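Club project: how do we get cleaner glove pickups with handheld grippers?

Asked by inine_maker, 11/08/2021

So our school robotics club got into the Bukmont student challenge this year, and the task we drew is sorting soft stuff into a bin. Gloves, mostly. You work a pair of handheld grippers yourself, record a bunch of runs, and then train on them. We have to turn in 50 good runs and right now I'd call maybe a handful of ours good (I'm being generous).

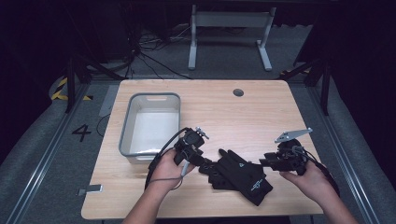
I've been the one driving for most of our practice, and I can do a block of wood or a tape roll all day long. Gloves are another story! I close on the fingers, lift, and half the time it slides out before I get to the bin. The other half I grab so much fabric that it won't let go when I open up. My teammates think I'm squeezing too hard. I think I'm coming in at a bad angle. Do people go for the cuff, the fingers, or the middle of the palm? And do we have to swap the glove for something easier? The rules let you pick your own items, but we'd lose points for it.

inine_maker

Šimek

Our club did the same task back in January, so I feel your pain. A few things that helped us:

Pick one grab spot and stick with it for the whole set. We tried mixing cuff grabs and finger grabs and the training just got confused.

Set the glove down flat before each run, but turn it a little every time. You want variety in where it lies and none in how you grab it.

If you go for the fingers, bunch them all together. One finger alone will stretch and pop out on you. Get a nice fat fold between the two pads, then pause for a second before you lift. 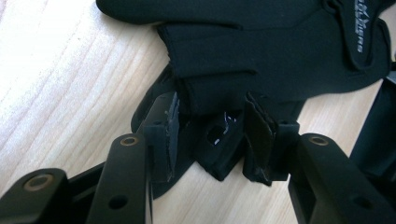 Slow down at the bin. We were flinging ours, and I'm a little embarrassed how long it took us to notice. Open up wide once you're over the middle and wait until the glove is all the way down before you move off.

As for swapping it out, keep the glove. We switched to a washcloth and the points we lost put us behind a team we'd been beating all season. I'm still kind of sore about it.

Tituvel

squeeze less. also go watch your bad runs in slow motion, ours were all the same mistake
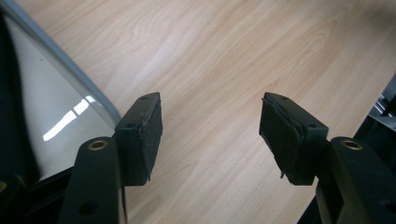 Pads are the first thing I'd look at before you change anything about your technique, by the way. We went 24 runs blaming our driver and then put fresh foam on and the slipping mostly quit. If the bottom edges are frayed, or you've got little strands hanging off the foam, I'd replace both sides at once so they match. Trim any loose threads too while you're in there. Takes 5 minutes.

good luck at Bukmont, we'll be there with the socks task (don't ask)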